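Writing About the Table: Handout for Week Six
Nonfiction Workshop, Trovville Evening Program
Instructor: Tia Hartley

Welcome back, everyone, and thank you for the stack of drafts you left on my desk last time. I read all of them over two evenings with a pot of tea beside me, and I can tell you that this group is far braver on the page than it was in the first week. These notes cover what we'll talk through in class, plus a few things I know I won't get to because I always run over. Please bring them with you, along with a pencil.

1. Where we left off

We ended with the question of how a piece about an ordinary meal can hold a reader who wasn't there and doesn't know your family. Several of you felt that the answer must be drama: a quarrel over the soup, an uncle who walks out. Drama is fine when you have it (some of your uncles are a gift to literature, and I mean that kindly). Most meals don't have it, though, and the writers I love best on this subject get along very well without it. They pay attention to how people behave around a table, who gets served first, which chair is left for whom, what gets said while somebody is looking for the salt.

So tonight we're moving from the event of the meal to the table itself, before and after anyone sits down.

2. The set table and the working table

I'd like you to keep two words handy. A set table has been arranged for guests. A working table is one where something is being made, sorted, peeled, mended or put off until tomorrow. A great deal of writing about food goes straight to the set table, with its candles and its good plates, and passes over the other one entirely. I think that's a pity. My grandmother's kitchen had a table that was set perhaps four times a year and worked on every single day, and when I sit down to write about her it's the working one I see.

A working table gives you verbs. Someone slices, someone wipes, someone moves the bowl over to make room for the mail. If your draft feels a bit stiff, look at its verbs and see how many of them are "was" and "had." Then ask what was getting done.

3. Reading: "The House on Jokireo Road"

You should all have the photocopy. It runs to 38 paragraphs, and I'd like us to spend our time on the first nine. Notice that the narrator doesn't tell us she is grieving. She tells us that she put out the cups, then put one back. We learn the rest from that, slowly, and I think we believe it more because we had to lean in a little.

Look also at the sentence lengths. The long ones come when she is busy with her hands, and they wander along with one "and" after another, the way your mind does over a sink of dishes. The short ones come when she stops. Read the page aloud at home if you can do it without alarming anyone. You'll hear it better than you'll see it.

One more thing to mark in the margin: she uses only two color words in the whole passage. When the second one turns up it has real weight. Compare this with my own early drafts, which had a color attached to every noun, like price tags.

4. A few words on naming things

A question came up in conference, and I promised I'd answer it for the whole room. How exact should you be? Is it "a bowl," "a small bowl," "the pink bowl," or "the bowl from Stoica with the mended side"?

My own habit is to go by what the narrator would care about. A child cares that it's the pink one. A cook cares about the size. The person who broke it cares about the mend. Pick the detail that belongs to whoever is looking, and leave the others in your notebook, where they'll be perfectly happy and may come in useful later. If you find yourself with three adjectives in front of a saucer, somebody other than your narrator has gotten hold of the pen.

Printed words are a special case. A single word on a tray or a jar, copied down plainly, can do more for a page than a paragraph about the room. It has a kind of innocence, as though it had wandered in by itself. Use it once and don't explain it.

5. In-class exercise (bring your notebook, please, no laptops)

Choose a table you knew well before you were twelve. Write 200 words in which no one eats. You may have people in the room, and they may talk, but the food has to be on its way or already gone. When you've finished, underline every object you named and draw a circle around the one you could least bear to cut.

Then trade with a neighbor. Neighbors, tell the writer which object you would have circled. If the two of you disagree, that's a lovely thing to find out, and you should spend the rest of the time talking about why. I'll come around and listen in.

6. For your next draft

Please revise the meal piece you already have — I don't want a new one — and add one passage, no longer than a page, that takes place at a working table. It can come before the meal or after it. Try to put it somewhere you wouldn't expect, and then read the whole piece again to see what has shifted. Often an ending moves up a paragraph or two once there's something solid near the start.

Drafts are due Sunday, May 20, 2018, by supper time, in the Flilent folder we've been using all along. If the folder gives you trouble, email it to me and I'll file it myself. Late drafts will still be read, only a bit more sleepily.

7. Warm-up for those who come early

Pick one of the three and write for ten minutes, without stopping to fix anything. Start with a verb if you can. 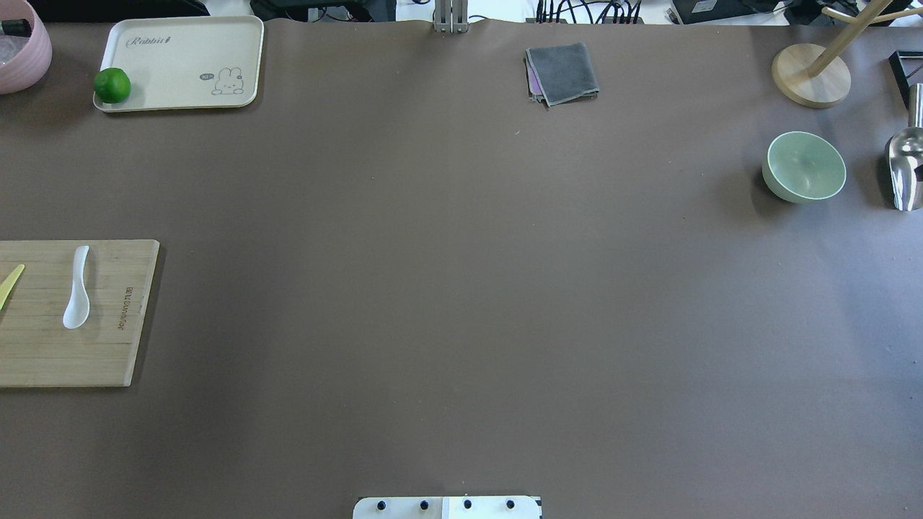
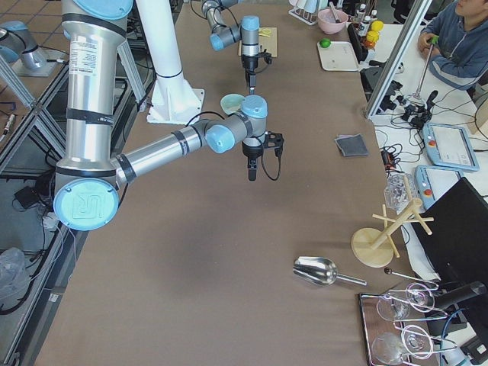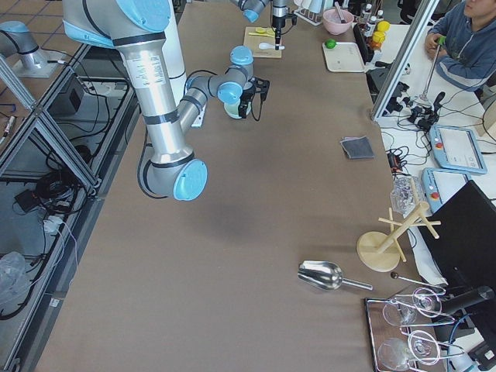 Working tables. The first has the tray marked "Rabbit"; the last has the lemon slices.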